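Home Kits Rentals FAQ Contact

The Wurkitz Hand-Held Gripper Kit: Your Questions Answered
Updated February, by the Mallitz help desk 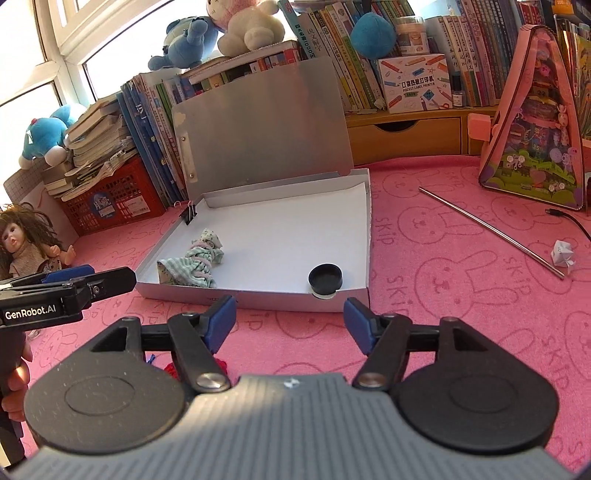 Two hand-held grippers at a tray with its lid propped open.

We get a lot of mail about the Wurkitz kit, and we love it, so please keep writing! Most of what people ask is gathered on this page.

What comes in the box?
Two hand-held grippers, a charger, a carrying case and the printed guide (it's a friendly read, we promise). Spare finger pads are sold separately in bags of 40.

Do I need a robot to use it?
No. You hold the grippers yourself and do a task the way you'd like a robot to learn it, and the kit records as you go. Plenty of our customers don't own an arm yet and are simply getting their recordings started.

Do I need a special table?
Any steady surface you can reach across will do. A patterned mat is fine, and so are shelves full of books and plush toys behind your work. Folks sometimes write in asking if they should clear out the whole room first, and we'd much rather you spent that hour recording.

What should I start with?
Something with a bit of cloth and an open tray is a lovely first job. Cloth never lands the same way twice, so you'll get variety without even trying. Save thin rods and little folded paper things for your second or third day, when your hands have settled in.

How many recordings can I store?
The kit holds 1,000 short ones before you need to move them over to your computer. If you're renting, please copy yours off before sending the kit back, as we wipe everything on return.

Can my kids help?
We ask that anyone using the grippers be 13 or older, with a grown-up close by.

Where can I try one?
Our Plumthorpe shop has a kit out every Wednesday until 2 p.m., and the Clegg store will set one up if you call ahead. Come by, stay as long as you like, and bring your own odds and ends to pick up!

Home Kits Rentals FAQ Contact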